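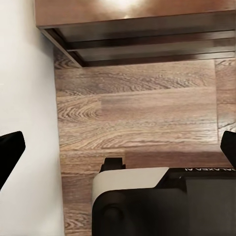

How do you keep a simulated bedroom from making your pick-up tests too easy?

Change the boring stuff between runs. Floor pattern, light level, where the furniture sits, how far the arm has to reach before it gets anywhere near the job. If the only thing that ever moves is the item being picked up, your grasp code gets lazy and you won't find out until you're on real hardware.

kettle_and_solder
Thanks for getting that one out of the way first, it's what I get asked most when I bring the laptop down to the Triken workshop on a Saturday! For anyone new, Wumard is my home build, a two-armed tidy-up helper that lives mostly in the computer for now while I save up for proper motors. I started on it in June, and the plan has always been to get the behaviour right in the sim and then build the arms on the back bench, a bit at a time, as the budget (and my better half) allows.

The bedroom is the second room I've put together and by far my favourite. The bed is the main work surface. I've left the mattress bare on purpose, as soft bedding was a nightmare to model and I lost most of a fortnight to one doona before I gave up on it. The current job is small flat packages, the sort of thing you'd find in a hardware shop, and I've logged 638 tries so far. Flat things are harder than they sound – the fingers have to come in low and the near edge of the bed is right there waiting to be bumped.
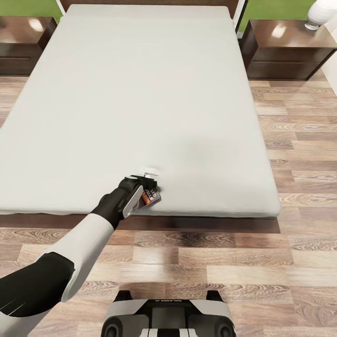
mallee_bolts
I'm going to be the grump in the thread, sorry mate. I think you're putting far too much love into the furniture. Shiny nightstands and a lamp don't teach a gripper anything. I'd strip it back to a grey box and a flat plane, run the same grasp 100 times, and fix whatever fails. My own Drultero arm learned on a plain bench and it picks up washers all day.

kettle_and_solder
Fair point, and I did start with a grey box! The trouble was that my vision code was lovely in there and hopeless everywhere else. Glossy tops were the worst of it, as it kept treating glare as an edge. And the floor gave me more grief again. Wood grain is full of rings and arches, and an early version of the object finder was quite convinced that knots were things to be picked up. So I've kept the busy planks, and now I do a separate run with the wrist view pointed straight down and the gripper open. 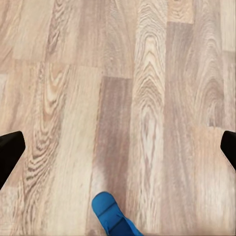 I score that run on false alarms alone, so anything it marks on bare floorboards counts against it, and I don't let a new version near the bed until it's had two clean passes. It's slow going on my old desktop, but I'd much sooner wait for that than chase the same bug on the bench later.

tram_stop_lu
I'm with kettle on the flooring. We have patterned lino at home and my little floor rover used to stop dead at every dark patch. What are you doing about the colour of the light, though? A warm bulb in the evening threw mine off worse than any pattern did.

kettle_and_solder
Not enough yet, to be fair. Everything is lit fairly evenly at the moment. I'd like to add a warm evening setting and a dim one with the curtains drawn, once I've worked out how to do it without halving my frame rate again.

mallee_bolts
All right, I'll give you the glare. Still reckon you should run the grey box alongside it. If a grasp fails in both, it's your fingers, and if it only fails in the bedroom, it's your eyes.

kettle_and_solder
Now that I will pinch, thank you. I'll set both going tonight and post the logs here when they're done.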